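About us

Casteck is a small company in Budow. We collect examples for robots that must learn household work. Our customers build the robots and write the learning software. We supply the recordings from which the software learns: how a towel is picked up, how a drawer is opened, how a shoe is put next to another shoe.

How we began

The company was founded by Zsófia Vass and Friederike Brinkmann. They had worked together for several years at Schwerdtfeger, a maker of packing machines, where they were responsible for testing. Zsófia is a mechanical engineer. Friederike studied linguistics and came to the machines by a detour, as she likes to say, through writing the manuals for them.

At Schwerdtfeger they were asked to prepare recordings for a gripper which had to sort soft bags. The first attempt was made on a clean table with the same bag each time. The gripper learned this bag very well and failed with all the other bags. For the second attempt they went to the warehouse, took bags from the real shelves, and recorded in the morning and also in the evening, when the light came low through the gate. This took much longer, but the customer was satisfied. From this work came the wish to do the same for homes.

We moved into our rooms in Budow in April and had first only one robot arm and one operator, who was Zsófia. Our first customer was Prevex, for whom we recorded the folding and putting away of laundry. Prevex is still our customer today.

What we do

An example, in our meaning of the word, is one complete task from beginning to end. An operator controls the robot by hand while the cameras and the joint sensors are recording. Each example gets a sentence in everyday words that says what the task was, for instance "put the slippers on the shelf under the bench". Friederike checks these sentences herself. She is strict about them. If the operator has moved only one slipper, then the sentence must say one slipper, also when the plan for that day said two.

For one task we usually record 200 examples. Between the examples we change something: the place of the object, the height of the arm at the start, the side from which the robot comes, the objects that are standing near. We have written down how this must be changed, so that an operator does not fall into a habit. Operators are people, and after one hour every person puts the cup back to the same place.

We also keep the examples that did not succeed. They are marked as failed, with the moment of the failure, and delivered in a separate folder. Some customers do not want them at the beginning and ask for them later.

Where we record

We do not have a laboratory with white walls. We rent furnished rooms and work in them as they are, with their curtains, their cables and their uneven floors. When we have recorded long enough in one room we change the furniture, or we give up the room and look for another. At present we have an entrance area, a kitchen, a bedroom and a bathroom in use. The bathroom is the most difficult one, on account of the mirror.

Daylight is important for us. Many recordings from other places are made with closed blinds, so that the picture stays even. We leave the blinds open. The robot then sees strong sun on the floor, dark corners under the furniture and also its own shadow, and all this it will meet in a real home. Before each session the operator writes a short note on the weather and on which lamps are switched on.

In the entrance area we work mostly with shoes, bags, towels and paper things, low to the floor. Such places are harder than a table. The arm must reach under an edge, the objects are dark, and the camera at the head looks down at a steep angle. 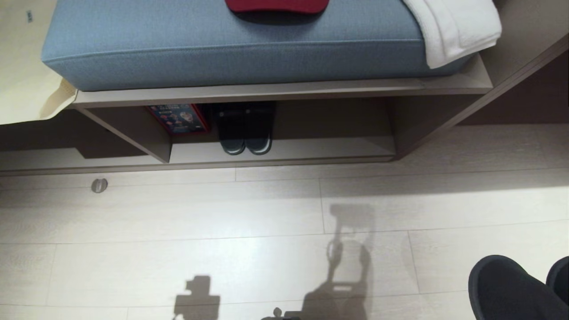 Head camera view in the entrance area: slippers and a booklet under the bench.

How we check

Every recording is watched by a second person who did not make it. This person looks at whether the task was really finished, whether the sentence fits, and whether the cameras and the arm data run together in time. For the time we allow no guessing. If the camera is late against the arm, the recording is taken out and the cause is searched for before we continue.

One operator works at most 90 minutes without a pause. We had longer sessions in the beginning, and in the checking we could see it clearly: the movements became quick and a little careless, and the objects were dropped instead of put down. A learning system copies this also. We have therefore shortened the sessions and now plan two operators for each robot, who take turns.

At the end of a project the customer receives the recordings, the sentences, the notes on each session and a list of all that we have taken out, together with the reason. We also deliver a small part early, normally in the second week, so that the customer can try it and tell us if something must be made different. It is our experience that something must always be made different.

Privacy

We record in rooms that we have rented, and with objects that we have bought. Letters, photographs and other papers with names are removed before the work begins. If a person walks by mistake through a recording, it is deleted on the same day. Visitors are welcome, but they are asked to wait in the office as long as the cameras are running.

The team

Zsófia Vass is responsible for the robots, the rooms and the training of the operators. She repairs most of the grippers herself.

Friederike Brinkmann is responsible for the customers, the task sentences and the checking. She also answers the telephone.

Our operators come from different professions. Among them are a former dental technician, a tailor and several students. We do not ask for knowledge in robotics. We ask for patience and a quiet hand, and we teach the rest in the first three weeks. In this time the new operator makes recordings that are not delivered to anybody, and watches many recordings of the others.

Our tasks until today

Our catalog has now 138 household tasks, with more to come in the area of the kitchen. The full list is sent on request. If your task is not in the list, please describe it to us in your own words, if possible with a photo of the place where it should be done. We will tell you openly if we think it is too early for it. With glasses that are full, for example, we are still careful.

Working with us

For a first talk you do not need a finished plan. It helps us to know which robot you use, which cameras it has and at what height they are mounted. A first project takes as a rule two months from the talk until the last delivery. We look again for operators for part-time work in Budow; please write a few lines about yourself to the office.

Page last changed: February 2019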